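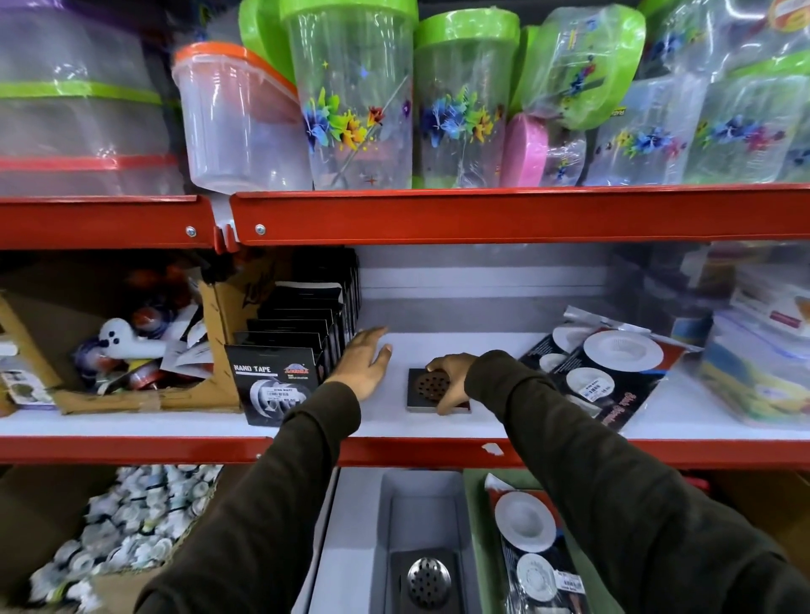
Middle bays, red shelving, plastics up top and nano tape under

Joining bolt-on shelf beams + what goes where (small variety shop)

posted by twobaysdown

Hi all. Took over a small variety shop in September, the shelving came with it. Red metal, beams bolted on the face, slotted bracket where two lengths meet. Same sort of thing all the way down the wall. Trying to sort out two things before the next delivery.

First, top shelf is all the light plastic. Clear jugs with the lime green lids, flowery containers, wrapped sets with green lids. Packed in tight and they still lean on each other. Pull one jug and three follow. Is there a trick or do I just stock fewer?

Second, small stuff below. Got an open cardboard box of odds and ends at the left and the nano tape standing in a row beside it, one behind the other on their hanging cards. Should the tape be on hooks? Shelf has a pale grey back panel. Invoice from Oprea says 219 pieces of small goods on the way so I need the room.

Also is a join in the top beam ok for weight or should I be swapping it for one long piece? Cheers

posted by Hanar_hardware_gal

Did this for years so quick one, on my break.

Beam join first. A join is fine if the bolts are tight and the bracket is sitting flat. Put a spanner on every bolt you can see, then get in behind and check the nuts. Plastic jugs weigh nothing so I wouldn't lose sleep. If you ever move glass or paint up there thats different, find out the shelf rating first. Ours were Stamance and the rating was on a sticker inside the upright, yours may be somewhere else or long gone.

Leaning. Too full. Take out one in every five or so and keep the spares out back. Wrapped sets lie FLAT, tall jugs stand, never mix the two in the one run. A strip of clear acrylic between kinds stops the domino thing. Pellimex sell dividers in packs of 30, they clip to a front lip, but measure your lip before you order. I didn't. Loose lids go back with whatever they belong to or in a mark-down tub.

Tape. Hooks are better but you need a slotted or pegboard back. Cheap way is a narrow tray, cards standing face out like you've got, with a block behind so the front one stays at the front. Sells fine that way.

The cardboard box, get rid of it. People dig through, everything ends up in a differnt spot and you can't tell what's run out. Four or five shallow bins, same colour, one kind of thing in each, price on the bin.

posted by marg_n_co

Agree on the bins. Don't agree about the acrylic, it goes cloudy and customers snap it. I use wire dividers.

posted by twobaysdown

Thanks both. Bolts checked, two took a quarter turn. Wire dividers sound more my speed. Will measure the lip tonight after close, about 6.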